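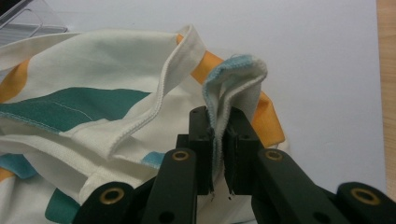
In Defence of the Crumpled Pile

23 April 2018

I own a book about folding. I won't say which one, because you probably own it too, and it's probably sitting where mine is, on a shelf next to the book about sourdough. According to its author, a garment that has been properly folded will stand up on its own in the drawer like a little soldier. I have tried this. Mine stand up like little soldiers who have been at the pub since lunch.

My argument today is a modest one, which is that we fold too much. I don't say we should fold nothing. A good shirt, if you're going to be buried or interviewed in it, deserves some care. But there is a great deal of cloth in the average Australian household that is being folded purely out of habit, and I would like some of those hours back.

Start with the tea towel. My mother folded hers in thirds, then in half, then stacked them with the folded edges facing out so that the drawer looked like a ream of paper. Then somebody would come along, yank one out of the middle, and wipe up gravy with it. The tea towel's whole working life is spent screwed up in a fist or hanging over the oven door. The only time it is ever flat and square is in the drawer, in the dark, where it is admired by the potato masher.

I stopped folding tea towels last June. They go into the drawer in a wad. I close the drawer. So far no plate has been any wetter for it.

The pillowcase is another one. It is about to be put on a pillow. Between the line and the pillow there may be a week in the linen cupboard, and for that week we insist it be a neat oblong. I will grant that a folded pillowcase takes up less room than a scrunched one, and if you live in one of those new Kurlow apartments, where the linen cupboard is a shelf above the hot water system, you may have to go on folding. You have my sympathy. You also have a European laundry, I'm told, meaning a washing machine behind a door.

And then we come to the fitted sheet. There are people who can fold one. They tuck the corners inside each other, give the whole thing a flick, and produce an envelope. I have watched this done in person and on a screen and I still think there's a second sheet up the sleeve. For a while I went after one of these sheets every fortnight with my arms out like a man trying to land a marlin, and what I ended up with each time was a ball with a flat bit on top. The flat bit was for visitors. I now skip straight to the ball.

The folding people have heard all this before and they have two replies. The first is creases. Fair enough, except that folding puts creases in as well, only in straight lines, and we have all agreed for some reason that the straight ones don't count. A T-shirt with a cross pressed into the chest is considered neat. A T-shirt with the same number of wrinkles pointing in different directions is considered a cry for help.

The second reply is that folding is calming. I hear this one a lot, usually from people who have a dryer. It's meant to be meditative: the warm cloth, the smoothing of the hand, the mind coming gently to rest. My mind has never come to rest over a basket of washing. It goes over an argument from 3 jobs ago, which I lose again, and then I find an odd sock.

What folding has going for it, I think, is that it gets looked at. Nobody was ever complimented on the inside of a drawer they couldn't see, and so we have invented drawers you can see. The Clusetti catalogue came through my door a fortnight ago with an entire spread of them, glass-fronted, lit from inside, full of beige jumpers. There was a folding board on page 30, a hinged plastic contraption you lay the shirt on and flap shut like a book. It costs $120. I have been turning that figure over since. For $120 you could buy a fair number of tea towels and never get to the bottom of the drawer at all.

I should be fair to the other side, because I was on it. When I moved into my first flat, in 2000, I folded everything, including the bath mat. I had one set of shelves and it was the only part of the place that looked like a grown-up lived there. The carpet was a disgrace and the oven had a single working setting, but the towels were perfect. I can see what I was doing. You can't fold the rent. You can do the towels.

That's a decent reason, and if it's yours then go for your life. I'd only point out that it is a reason to do with you and nothing to do with the towels, which would dry you just as well out of a basket.

There are things I still fold. Jeans, because they're half folded by nature and it seems churlish not to finish the job. The good tablecloth, a Beltrán one, heavy as a door, which came to me as a gift and gets used at Christmas and otherwise lies in its box with tissue paper in it. Anything borrowed. Anything going to the op shop, oddly enough: I will bundle a jumper into a cupboard for six years and then, on the day I give it away, fold it beautifully, as if the ladies at the counter might mark me.

Everything else has been let go. Underpants, hankies, pyjamas, face washers, gym gear, dusters, the picnic rug, all those cotton bags that breed on the back of the door. I own a Memum label maker, bought in the folding years, and it still had some tape in it, so I've labelled the drawers. TOPS. BOTTOMS. CLOTHS. MISC. Inside each one it's a rummage, and the rummage takes a few seconds, and I've come to quite like it. You find things. Last week I found a swimming costume I had replaced.

A friend came over while I was putting the washing away in the new manner, which is to say from waist height. She watched a couple of armfuls go in and asked whether I was all right. I said I'd never been better. She stayed for a cup of tea and I noticed, after she'd gone, that every tea towel in the second drawer had been folded in thirds.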